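3.2 Room ordering and player routing

Drollora is a puzzle adventure with 65 rooms arranged in 4 wings. Each room was entered in the design tool as a node, and each locked passage as a directed edge labeled with the item that opens it. A solver written by Kusuma checked every wing for dead ends before playtesting began. Two were found, both in the second wing, where a key could be spent on the wrong door.

Playtests were capped at 90 minutes per session, and the logger stored the player's room and inventory every 600 milliseconds. Backtracking was scored as the share of room entries that were repeat visits. Sessions that ended before the first wing was cleared were left out of this score — they are treated separately in Section 5. Object types for the domestic rooms, such as drawers, cabinets and wardrobes (Figure 3), share a single open/closed state and one inventory slot. 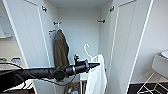 3.3 Hint timing

Hints were released on a fixed schedule in the first build and on request in the second.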